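Tilau Community Forum
Data Collection > Simulated Kitchens
Topic: Minimum number of demonstrations for the counter tasks

ahutchins
Moderator
Posted 9:14 am

Members are asked to comment on the proposed change to the collection guidelines for the simulated kitchen set. The current text requires 90 accepted demonstrations for each task before the task is released for training. The proposal would raise this to 700 for any task in which the arm must reach past one fixture in order to use another. Tasks on open counter would remain at the present number.

The proposal was submitted by the Harb group. Comments will be taken until the end of December, after which the text will be revised or withdrawn.

Alaric Hutchins

s_fu_harb
Member
Posted 9:52 am

Thank you for opening the topic. I would like to state the reasons on behalf of our group.

Our operators reviewed the policies trained on the present release. The failures were gathered in the reaching tasks, and most of them occurred in starting positions that the operators had seldom used. A person at the controls will tend to bring the arm in by the same path each time. Ninety demonstrations from two operators may therefore hold only a handful of distinct approaches. A larger number would give room for variety.

Szu-yu Fu
Harb

dramadstead_lab
Member
Posted 10:20 am

We do not support the proposal as written. The reason given is a lack of variety, and the remedy given is quantity. If two operators repeat one path 90 times, there is little ground to expect that they will stop doing so at 700. Our group would prefer a rule on starting positions, with the number left alone.

There is also the matter of operator hours. Dramadstead has 4 trained operators, and they are shared with the drawer tasks.

s_fu_harb
Member
Posted 10:41 am

The point on starting positions is accepted in part. I would note, however, that we tried a list of fixed starting positions last year. The operators followed the list, and the trained policy then did well from the listed positions and poorly between them. The list had become the whole of what it knew.

pell_grader
Member
Posted 11:05 am

May I ask how rejected demonstrations are to be counted? In grading the last batch I rejected a good many for long pauses, and a colleague passed similar ones. If the number goes up before the grading sheet is settled, the added material will be uneven.

ahutchins
Moderator
Posted 11:18 am

Rejected demonstrations do not count toward the total. The grading sheet says that a pause is grounds for rejection when it is "excessive," and I agree that the word is of little help. A separate topic will be opened on it. Please keep this one to the number and the starting positions.

clurkach_render
Member
Posted 1:37 pm

I write for the rendering side at Clurkach. Neither post has mentioned lighting, and it should be part of any rule on variety. In the overhead view the arm and the fixtures cast shadows on the counter, and those shadows move with the arm. A policy trained under one lamp setting can come to rely on them. We have seen a policy slow down over a patch of shadow as though it were an object.

We can draw the lamp position at random for each episode at replay time. This requires no operator hours at all, provided that the joint positions were saved along with the images.

dramadstead_lab
Member
Posted 1:55 pm

Ours were saved from the second batch onward. The first batch has images only and would have to be collected again or left out.

On the shadows, I am not persuaded. The wrist view does not show the same patterns, and a policy given both views should learn to discount them.

clurkach_render
Member
Posted 2:16 pm

It should, and in our trials it did not do so reliably. The overhead view carries most of the weight early in a reach, when the wrist view holds little besides bare counter. For reference, the overhead view in the rack and microwave layout, with the arm still at the left:

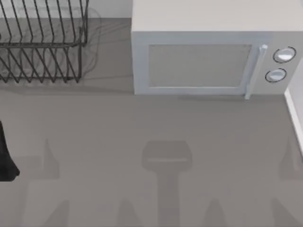
Our suggestion is that each accepted demonstration be replayed under several lamp settings, and that the replays be stored under the same episode name so that they are never counted as new demonstrations. I would also ask that the held-out set use lamp settings that do not appear in training. At present it does not.

s_fu_harb
Member
Posted 2:48 pm

Harb has no objection to the replays. We would still ask for a higher number. A replay changes the light and leaves the path of the arm exactly as it was, and the path was our concern.

pell_grader
Member
Posted 3:02 pm

Would a middle course be possible? Keep the number, draw the starting position at random within a marked area, and have the operator reset after each attempt. I did 21 in this manner as a trial – it took about twice as long per demonstration, mostly from the resets.

dramadstead_lab
Member
Posted 3:10 pm

Dramadstead could agree to that. We could not agree to 700.

ahutchins
Moderator
Posted 4:25 pm

The comments are noted. I will prepare a second draft with random starting positions and lamp replays, and with the number left blank for the present. Harb is asked to supply the failure review mentioned above, with the starting positions marked, so that other groups can read it before the number is discussed again.

s_fu_harb
Member
Posted 4:39 pm

We will post it under the reaching tasks heading. The first batch will be listed separately, in view of the missing joint positions.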